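Home > News > Safety and Good Practice
Search this site Enter keyword

Handover rules in simulation: what we changed in December

Our working group on household handovers met again to finish the second version of the practice sheet. The sheet is for people who test a robot with a simulated person before any real person comes near it. Many teams treat this stage as a free zone, where no rule is needed. Ilham Samir, who leads the Storkomska project, does not agree, and after reading the logs I also do not.
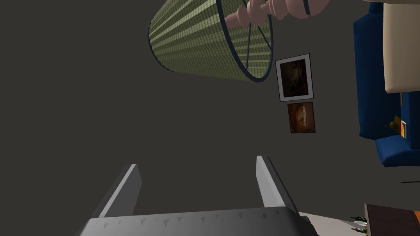
Rule 4 is the one that caused the longest discussion. It now says that the state of the fingers must be written in the log at every step, together with the direction of the wrist view. Before, we only asked for the log at the start and at the end of a run. The problem is easy to understand when the wrist is turned so far that the green lamp seems to hang from the top and the armchair lies on its side. The fingers are open with nothing between them, but a reviewer who sees only such a view cannot say which way is up in the room, and so cannot judge if the next movement is allowed. From now on the log must give the up direction as a number — a note like "rotated" is not enough.

Rule 5 is about distance to the person. Hajar Ouali asked that the limit is measured from the body and also from whatever object is near to it. A long object can reach a person well before the gripper does. The text now says "body, clothing and any object in front of them", and we thank her for the patience with our wording.
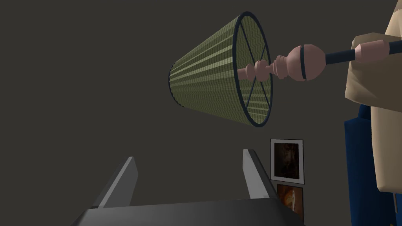 Lamp in front of the simulated person, gripper open below it.

Rule 6 is short. The fingers stay open until the object is inside the closing zone, and no run may be marked as a grasp on the basis of one image. Sawsan Abu Hammour checked 2,572 runs against the old sheet and found 1,736 with a complete finger log. She will repeat the check when the new sheet has been in use for one season.

Two points are still open. We did not decide if the face of the person must be in view of at least one camera, and the Utemero team would like a separate rule for lamps and other tall things with a narrow stem. Please send your comments to Tegwen Jarman before the next meeting — short ones are welcome, also in your own language.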